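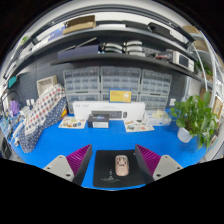 According to Tia Wragg, the hand-held gripper is the easy part to like, and a review should spend its words on the training method. I read her comment under my first post in August and I think she is right, so this second part is mostly about the method. The hardware gets two paragraphs.

Derkau is sold as a kit: two ribbed fingers, the mounts, a camera with a wide lens, and the software. You hold the tool in your hand and do the task yourself, and the recordings are later used to train a policy for the arm. The fingers are soft on the inside and bend around a thing when they close. For a computer mouse, a small box or a sheet of stickers this is pleasant to work with. The grip is less good on very flat objects, and I often had to push a sheet to the edge of the desk before I could take it.

The mounts are held with screws. After two weeks one side had become a little loose, and I tightened it again. I would like a better screw in the box — it is not a cheap product.

Now the method, which the authors call Noiphan. Usual imitation learning copies the hand movement at each moment. Noiphan first cuts every recording into short parts, at the points where the fingers open or close, and learns each part relative to the object and not to the room. The claim is that you need fewer recordings, and that a desk full of other things disturbs the policy less.

I tested this on one task, to pick up a mouse and put it back on its pad. With the baseline policy from the same kit, the arm succeeded in four trials of eight on a desk it had not seen. With Noiphan it failed only once at the same number of trials. This is a small test and I don't want to make it bigger than it is. The one failure was at the grasp — the fingers came too far to the side and closed on nothing.

What I liked less is the cutting. If you hesitate and open the fingers a little in the middle of a movement, the software makes an extra part, and you must delete it by hand. Valtteri Nurmi wrote to me that he raises the threshold in the settings file and then has almost no such cases. I tried his value and it helped, but the manual does not mention this setting at all.

The training time is also longer than with the baseline, and the progress bar stands still for long periods. Leave it for the night.

I would buy the kit again for a small lab which already has an arm. If you only want to collect recordings and train with your own code, the older Bririx tool is lighter in the hand and its files are easier to export.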